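Hardware reuse store to move shelving parts into blue bins

GIRNERO — Shoppers looking for a bracket at the Plallach reuse warehouse will soon be able to find one without digging through a pallet box, the store said Monday.

The warehouse, which sells used shop fittings, office furniture and building supplies, has started sorting its loose shelving hardware into blue plastic bins. The work began in February and covers brackets, slotted pieces, end frames and other small parts that come in when stores and offices close or remodel.

Until now most of those parts were sold from open boxes near the loading door. Customers paid by weight and were left to work out what fit what.

"People would come in with one broken bracket in their hand and spend an hour on their knees," said Yesenia Rivadeneyra, who manages the warehouse. "Some of them found a match. A lot of them gave up and bought new."

Rivadeneyra said the store took in a large load of shelving last fall from Baert, a furniture dealer that closed its showroom on the east side of town. The uprights and shelves sold quickly. The small parts did not, and by the end of the year they filled most of one aisle.
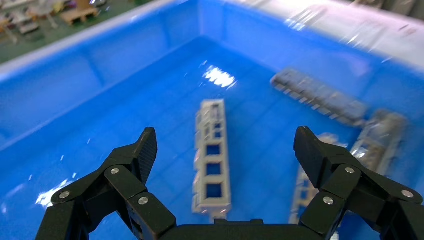
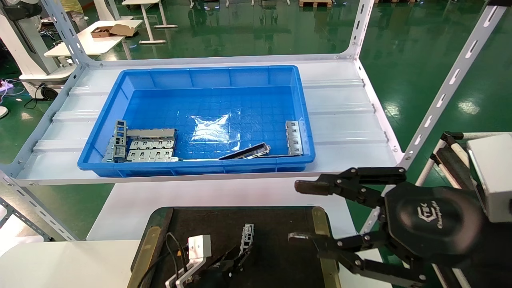

Under the new system, each bin will hold parts from one type of shelving, with a card on the front giving the slot spacing and the depth of shelf the parts will carry. A sample of each part will be wired to a board at the end of the aisle so customers can hold their own piece against it.

The store plans to have 115 bins in place when the sorting is finished. So far 30 have been labeled and put out for sale.

Murali Chowdary, who is overseeing the sorting, said the slow part is telling similar pieces apart. Two brackets can look the same and have hooks that are slightly different, he said, and the wrong one will go into the slot but not lock.

"If it rocks at all, it goes in the reject pile," Chowdary said. "We don't want somebody loading a shelf with paint cans on a part that isn't seated."

Bent parts are being sold as scrap metal. Parts that cannot be matched to any known system will stay in a mixed bin, priced by weight as before.

Prices for the sorted parts have not been set for every type. Rivadeneyra said most brackets will sell for less than $4 each, with a discount for anyone buying a full set. The old price by weight worked out cheaper for some buyers, she acknowledged, and a few regular customers have complained.

Wayne Hebden, who repairs garage shelving and buys from the store most weeks, said he would pay a little more to save the time.

"I've driven home with a bucket of those things and used three," he said. "I'd like the bins deeper, though. The long pieces are going to end up sticking out."

The store will also change how it accepts donations. Anyone dropping off shelving will be asked to keep the hardware from each unit together in a bag or box, with the name of the maker if it is known. Loads of up to 15 units can be brought to the loading door without calling first. Larger loads need an appointment.

Screws, bolts and plastic clips will not be sorted for now. Chowdary said those may be added later in the year if there is space left at the back of the aisle.

The shelving aisle will stay open during the work, although the end nearest the loading door is closed to customers in the mornings.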